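LIFESTYLE / FEATURES / THEATRE

A small theatre goes back to the old plays

Saturday, July 1, 2023

When Rachid Lamrani took over the Initholm Playhouse, it had 27 paying members and a roof that leaked over row F. He decided to open with a revenge tragedy. His friends advised a comedy.

"I like a play where people say terrible things in beautiful verse," he tells me. The play was The Spanish Tragedy, and he cut it to two hours with one interval.

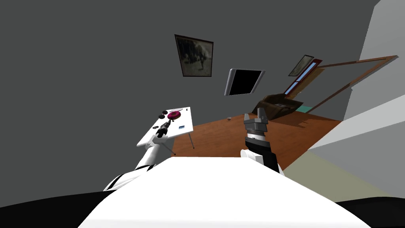
The cutting took him most of a winter. Lamrani reads every line aloud in his kitchen, and if he loses his breath the line is marked in red. He kept the ghost, who in many modern versions is the first to go, and gave him a chair at the side of the stage.

The house has 440 seats. On the opening night 30 were taken, and two of these by the critic of a local paper and his coat. By the last week people were standing at the back.

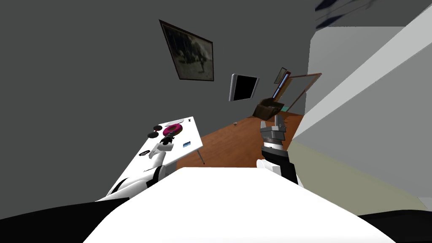 A robot arm reaching over the edge of a white table.

This autumn he will direct The Changeling with Pappas, a young company from the coast. They rehearse without shoes for the first week, a habit which Lamrani finds strange but does not forbid.

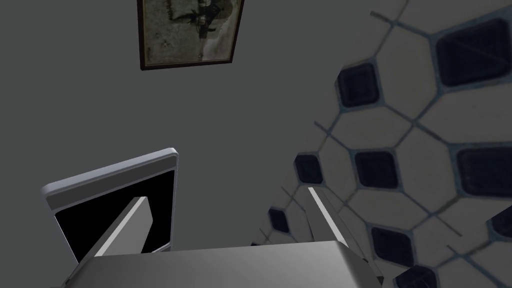
He is also thinking about Arden of Faversham, whose author we still do not know. "Then there is no one to be angry with me," he says, and goes to look at the roof.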